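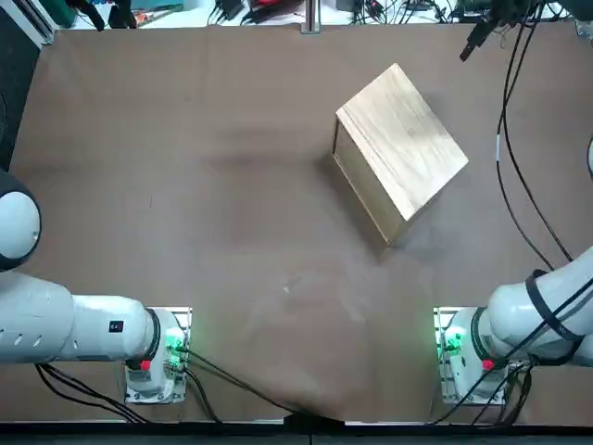
My grandmother kept her recipes in a drawer, loose, along with rubber bands and a dead flashlight, and when she died we divided them up the way other families divide the silver. I ended up with a fat stack of cards and envelopes, and for 10 years I did nothing with them except move them from one apartment to the next. This May I finally sat down at the kitchen table and started reading.

I should say that I am a slow reader of handwriting, and Grandma's was a challenge even when she was young (she wrote the way she talked, quickly and with her mouth full). There are 322 recipes in all. I know that number because my cousin Rosimeire insisted on an index, and Rosimeire generally gets what she insists on. A surprising share of them are for coconut cake. She seems to have copied the same cake down every time a neighbor made it for her, with the neighbor's name at the top, and the differences are tiny: one more egg, a little less sugar, "Arlindo's mother uses the big pan." I still don't know which big pan!

So I have been baking my way through the coconut cakes, and my coworkers at Seltska have been very kind about it. Sheldon liked the second one best and has asked for it again, though I had changed nothing but the milk. I used canned coconut milk in the first and regular whole milk in the second, and the whole milk gave a softer crumb, a bit like the cakes I remember from the church hall in Jasham when I was little, where you had to get in line early or go home with a slice of plain loaf.

The cards themselves have been the bigger puzzle. Some are stained right through, and a few have grocery lists on the back that I like almost as much as the recipes (lard, thread, "something for Ademir's cough"). I wanted to keep them somewhere I would see them and use them, so I've gone back and forth on albums, binders, and boxes for longer than I would like to admit. 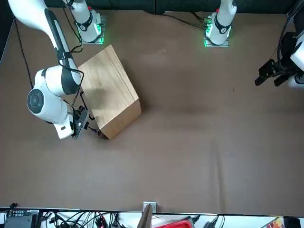

A large wooden box on a brown tabletop.

For now the cakes are sorted by neighbor, the soups by season, and everything I can't read is in a big envelope for my uncle Sebastião, who claims he can make out every word she ever wrote. He is coming to stay with us next month. I've promised him supper and as much coconut cake as he can stand, and if he can tell me about that pan, he can take the leftovers home too.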